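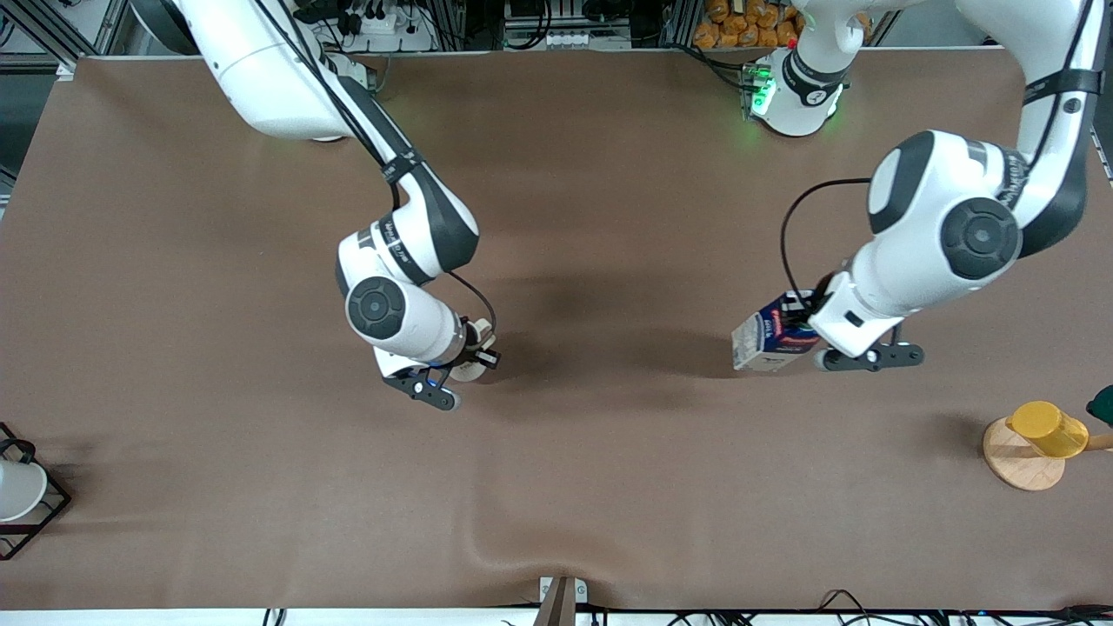 Akosua Baidoo asked whether a part-used milk carton should be laid flat or stood upright when the table is being cleared. Stand it upright, with the opening closed, and follow the steps in this section. The same answer applies to juice and cream cartons.

5.3 Clearing and sorting small grocery items

Before you start, the Pallard table cover must lie flat. Folds under a carton will tip it, and a tall carton tips more easily when it is nearly empty.

1. Check the cover for crumbs and spills. Wipe with a damp cloth and let it dry.

2. Pick up cartons first. Hold a carton by its sides, below the fold of the top. Do not lift it by the spout.

3. Keep the carton as close to upright as you can while moving it. A slight tilt is acceptable if the cap is closed. Cartons with a torn or folded opening must be kept level.

4. Set the carton down on its base, at least 12 inches from the edge of the table.

5. Pick up small cylindrical items next, one at a time. Place them on end. Items with rounded ends go directly into the Masura tray.

6. Move chilled goods to the refrigerator before sorting the rest. Milk should not stand on the table for more than 7 minutes during clearing.

7. Rinse empty cartons, press them flat and place them in the carton bin. Leave the cap on or remove it according to local recycling rules.

NOTE: Printed cartons can leave color on the cover if they are set down wet. Dry the base before placing. Marks less than a day old usually come off with mild soap.

NOTE: The Masura tray holds 300 ounces in total. Do not stack full cartons in it - the side walls are not made for top loads.

CAUTION: Do not drag cartons across the cover. A dragged carton pulls the cover with it and can bring other items over the edge.

CAUTION: Do not use bleach on the cover. For stains that remain after washing, see section 5.6.

Replacement covers are ordered under part 509. Trays are ordered separately.

Section revised 16/04/2022, P. Pesonen

Related items
Pallard table cover - washing and storage
Masura tray - fitting the divider
Harju carton bin - changing the liner
Delletex cloths - care label guide
Spare parts list, June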